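Galuler Adds Robot Arms to Tray Assembly Training at Fivo Kitchens

March 2021 – Galuler, a supplier of automation for contract catering, has begun work with Fivo on the introduction of robot arms in tray assembly. Two arms are now in use at Fivo's Alemayehu site, which prepares 300 patient meals per shift for nearby clinics.

Under the agreement, the arms will take over the placing of dishes and single food items on trays. Portioning, diet checks and final release stay with kitchen staff. No positions are being cut. Four employees per shift who now stand at the belt will move to diet checking and to supervision of the arms, with training paid by Fivo.

"Belt work is repetitive and the reach is the same all day," said Nazanin Jafarzadeh, operations manager at Fivo. "The people doing it know the trays better than anyone. We want that knowledge at the checking station."

Handling routines are developed on a tabletop station with toy food and standard dishes before they are released to the line. Items are laid out in no fixed order, and the arm must identify and pick each one by camera. Routines run on Vornura, Galuler's control software.

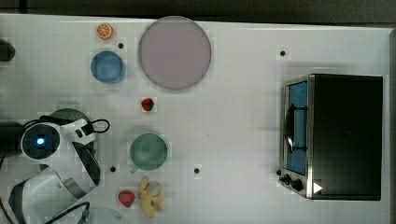

Handling station with robot arm, toy food, dishes and toaster oven.

Kitchen employees take part in this stage. Each completes three training sessions covering start and stop procedures, clearing a dropped item and reporting a failed pick. Operators can halt an arm at any time without a supervisor's approval.

"A bowl and a piece of fruit need different grip settings, and a cup handle can point anywhere," said Rui Figueiredo, lead engineer at Galuler. "Staff comments from the sessions go into the next software build – mostly on speed and on where the arm waits between picks."

Line operation on the early shift is scheduled for May. The late shift will remain manual until the results have been reviewed with employee representatives.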